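Estis Slots Channel: Progress Report
Friday, June 6, 2025

Hi Rajeshwari,

Okay, so first off, thank you for letting me push this back while I got the spreadsheet sorted out. It's a much better spreadsheet now! I've put the big stuff up top and the boring stuff after it, like you asked last time.

Videos. We put up 15 slot session videos this period, plus 9 short clips cut from the longer ones. The plan called for one long video a week and we beat that, mostly thanks to the trip to Dratside, where I recorded way more than I expected to (two full evenings on the floor, then a morning of penny machines when it was nice and quiet). Those penny sessions are doing better than the high-limit ones, which surprised me. People in the comments keep telling me they like watching bets they'd make themselves. I'd like to lean into that and do more low-bet sessions over the summer, if you're good with it.

Bankroll. I know this is the part you read first, so: we're down $126 overall against the session money you fronted. I'd budgeted for losing a lot more than that. One decent bonus round on the last night at Dratside did most of the rescuing, so please don't take it as a trend. Every session is logged with the starting amount, the ending amount and the bet size, and the losing ones go up on the channel same as the winning ones. A couple of viewers asked for a running total at the end of each video and I've started adding it.

Responsible play. The notice you wanted is now in the description of every new video, and I went back and added it to the old ones too. It's also on screen for the first few seconds. The help line info is pinned in the comments. I've quit using "can't lose" and that sort of thing in titles, even as a joke, and views on the newer titles look fine so far.

Stendora. Still waiting on them! They said yes to filming on the floor, then somebody else there said I'd need a written okay for each visit, and I've been going back and forth by email ever since. If it isn't settled by the end of the month I'd rather move those dates to Dratside, where the floor manager already knows us.

Editing. Odukoya took over the cutting, and turnaround went from more than two weeks to about 8 days. The sound is better too (no more reels drowning me out when I'm trying to explain a feature). Their invoice is in the folder with the travel receipts. One hotel receipt is missing and I've asked for a copy.
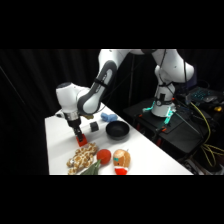
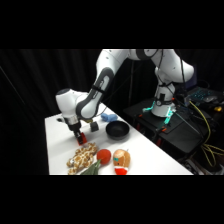
What I still owe you: the audience numbers broken out by state, the missing receipt, and a date for the live stream. I'd really like to do the live one in November, when I can get a few days off in a row, but I need to know whether the session money can stretch to it or if that comes out of next year. Could you let me know before I book the room? The cheap rate is refundable for now and I'd hate to lose it.

Talk soon, and call me if anything in the bankroll tab looks weird!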